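Research > Working papers > Local government > Open secrets on council

We use cookies to remember your reading preferences. Accept / Manage settings

4.2 The long wait before a declaration

It will surprise very few readers who have lived in a small municipality that most of the people who ran for reeve or mayor in our four study towns were known to be running well before they said so. What did surprise us, and what we would like to spend a little time on in this section, is how differently the towns treated that waiting period. In Priter it was close to a season of its own. Residents talked about it at the arena and in the lineup at the bakery, and the sitting councillors would answer a question about the budget with one eye on whoever was asking it. In Odivby the same weeks passed in near silence, and the first public word of a challenger was usually the nomination paper itself.

We had 230 completed household surveys to work with, along with the interviews described in section 3, and we are grateful to everybody who let us sit at their kitchen table for longer than we had promised. The survey asked people to recall when they first heard a candidate's name in connection with the office. In Priter the middle answer was 60 days before the formal announcement. In Zerico it was 30 days, and there the news tended to travel through the ratepayers' association, whose monthly supper seems to do a good deal of the town's political work - and, by all accounts, serves a very decent pie.

Paiva sits somewhat apart from the others. It has no weekly paper any more, and half the council seats had been filled by acclamation in the previous election. Several people there told us they would have liked a proper contest but did not want to be the neighbour who started one. We heard this so often, and put so kindly, that we came to treat it as a finding in its own right. A person thinking of running in Paiva would sound out friends, then the friends' relatives, and very often let the matter drop over the holidays in December.

Local endorsements followed a similar pattern. Where they came early they mostly confirmed what was already understood, and 50 of our respondents said an endorsement had told them nothing new. We would not want to lean too hard on that figure, as the question came near the end of a long form and people were tired. 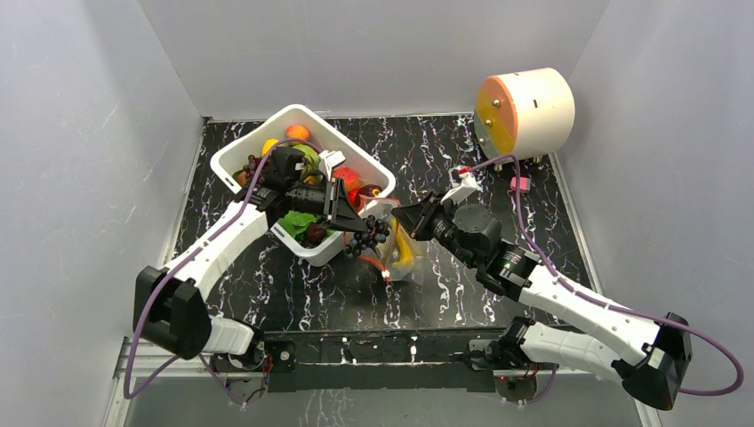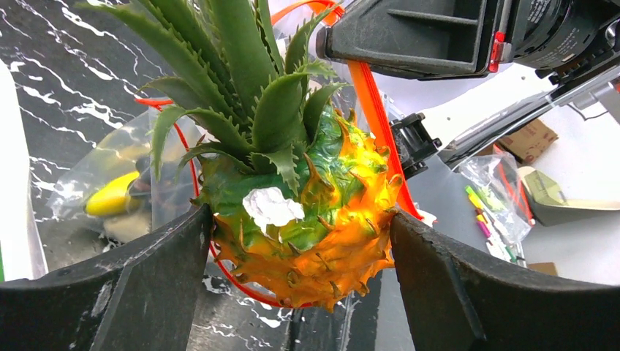 Figure 2. Robotic arms at a bin of artificial fruit and vegetables (first picture); toy pineapple between two gripper fingers (second picture).

There is also the matter of the incumbents, who were generous with their time and rather more candid than we had expected. Most of them said they would sooner face a declared opponent than a rumoured one. An incumbent in Zerico described a whole winter of being polite to three possible challengers, only one of whom ever filed papers. We return to these interviews in section 5, where the question of campaign spending before the nomination period is taken up along with the bylaws that are meant to govern it.

Contact the editors | Copyright 2023, the authors | Back to top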